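Gripper comparison, final report (short version)
Pendo Koech, group Jisdale
653 views 20 comments

Goal was to compare two pad settings on the hand-held gripper, soft and firm, picking up wrapped snacks. Same job each time, snack to bin or bin to table. 84 grasps total, half per setting.
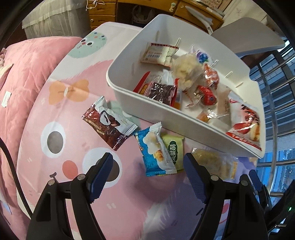
Soft won on small candy. Firm was better on anything heavy but it pinches the wrapper and the thing shoots out sideways. Verena Riedl did teh logging.
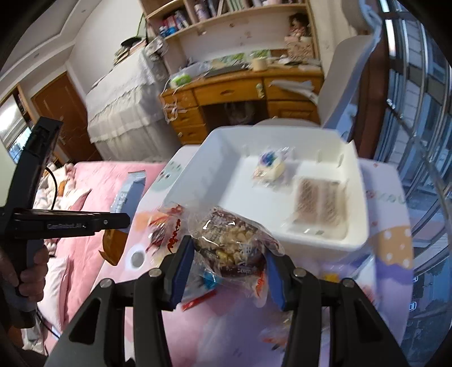
Page 20

Bags were worst for both, contents shift and the pads lose the edge. Slower closing helped a bit. Not tested enough. 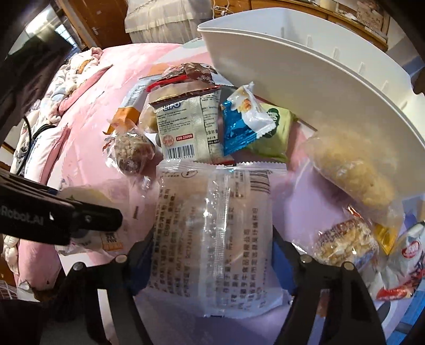

Flat pouches next. Grip angle matters more than force I think. With a finger on each side, like on the big clear pouch with the barcode, it holds ok. Need to re-do firm setting befor February.

Shares 84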